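Teleop demos, week 3 — notes (G. Tabrizi)

Task: PC teardown by remote control, wrist cam view only. Each pair records 5 demos. Move slow, the policy copies your jitters.

Grasp first, then pause a beat before pulling. Fingers go either side of the blue handle, down low at the bracket. Watch the cables, esp. the blue SATA one — dont drag them.

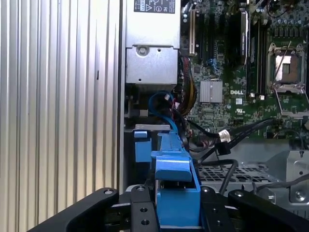 What to log
- operator, start/stop time
- any re-grasp (keep these, mark them)
- bad runs: flag, do not delte

Logs due Monday, December 14, 2020.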